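**Tema 7. Tareas domésticas y de mostrador: qué puede hacer hoy una máquina**

Material para la sesión del martes. Traed leído el tema 6 (control de fuerza), lo daré por sabido.

## 7.1 De qué hablamos

Por «tarea» entendemos aquí un trabajo manual completo, con principio y final reconocibles: doblar una camisa, vaciar un lavavajillas, cerrar un recipiente, reponer un estante. No cuentan como tareas en este sentido los movimientos sueltos (alcanzar, agarrar, soltar), aunque casi toda la bibliografía los mida por separado.

La distinción importa al leer resultados. Un brazo que agarra bien un objeto en 93 de cada 100 intentos parece casi resuelto. Si la tarea encadena diez agarres con esa misma tasa y no hay recuperación de errores, la probabilidad de terminarla sin fallo baja de la mitad. Haced el cálculo en casa y repetidlo con veinte pasos.

## 7.2 Lo que ya funciona

- Aspirar y fregar suelos despejados.
- Mover cajas de tamaño conocido entre posiciones conocidas.
- Dosificar líquidos y polvos desde depósitos fijos.
- Atornillar, siempre que la pieza llegue sujeta por un útil.

En los cuatro casos se ha adaptado el entorno a la máquina, o el entorno ya era sencillo. El quiosco de bebidas de Trolen, que vimos en el tema 3, entra en este grupo: los vasos caen de un tubo, la tapa se coloca con una prensa vertical y nada está fuera de su sitio. Cuando un vaso se atasca, la máquina se para y avisa.

## 7.3 Lo que funciona a medias

Doblar ropa, cargar un lavavajillas, limpiar una mesa con objetos encima. Hay demostraciones buenas de las tres cosas. El banco de pruebas Nesura, que usaremos en la práctica, contiene 147 tareas de este tipo, grabadas en cocinas y mostradores sin preparar. El sistema de referencia que se entrega con él, Fung, completa casi 500 de los 900 episodios de evaluación. Al repasar los fallos conviene separar tres clases:

1. **Percepción.** Objetos transparentes, brillantes o apilados. Un vaso de plástico dentro de otro se confunde a menudo con un solo vaso.
2. **Contacto.** El agarre es correcto pero la fuerza no, o se aplica en mala dirección.
3. **Secuencia.** Cada paso sale bien y el orden es malo – por ejemplo, tapar antes de llenar.

La segunda clase es la más frecuente en Fung y a ella dedicamos el resto del tema.

## 7.4 Caso de estudio: apretar una tapa

Para una persona es un gesto de un segundo. Se apoyan las dos manos, se aprieta y se nota dónde cede el plástico. Si un lado queda alto, se carga el peso ahí. Casi toda la información llega por las palmas; la vista ayuda poco, sobre todo cuando las propias manos ocultan el borde.

Para un robot hay que resolver al menos lo siguiente:

- Orientar la tapa respecto a la boca del recipiente con error pequeño.
- Repartir la fuerza entre dos apoyos sin que la pieza se deslice.
- Detectar que ha encajado en todo el perímetro.
- Parar antes de deformarla.

El tercer punto es el difícil. Un sensor de fuerza en la muñeca ve un pico cuando encaja un tramo, y ese pico se parece mucho al que produce una tapa mal centrada que ha tocado fondo por un lado.
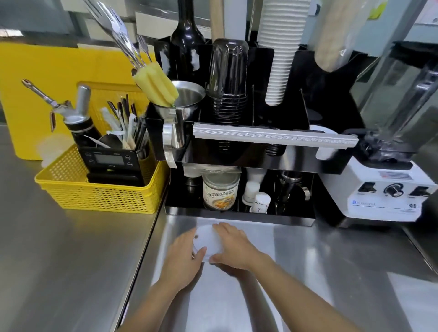 *Zundia*

Las dos manos presionan la tapa blanca translúcida por lados opuestos, y la izquierda tiene los dedos abiertos. Fijaos también en lo que rodea el gesto: acero cepillado que refleja la luz, vasos oscuros transparentes apilados boca abajo, una cesta de malla con utensilios de formas muy distintas. Un puesto así reúne buena parte de los fallos de percepción del apartado anterior antes de que empiece el problema de contacto.

## 7.5 ¿Entonces, ya pueden?

Depende de quién ordene el mostrador. Con piezas fijas y un solo modelo de vaso, sí, y desde hace años. En un puesto compartido, donde las cosas cambian de lugar durante el turno, todavía no con una fiabilidad que permita dejar la máquina sola. Entre ambos extremos está el caso que más interesa a la industria: máquina y persona en el mismo mostrador, con la persona encargada de los atascos. Los costes de esa opción se tratan en el tema 9.

## Para la práctica

- Elegid una tarea de Nesura y escribid su secuencia de pasos, indicando en cuáles hay contacto.
- Señalad qué sensor usaríais para saber que cada paso ha terminado.
- Proponed un cambio en el puesto de trabajo que elimine un paso difícil y decid a quién molestaría ese cambio.

Extensión máxima, dos páginas. Se entrega en papel al comienzo de la práctica.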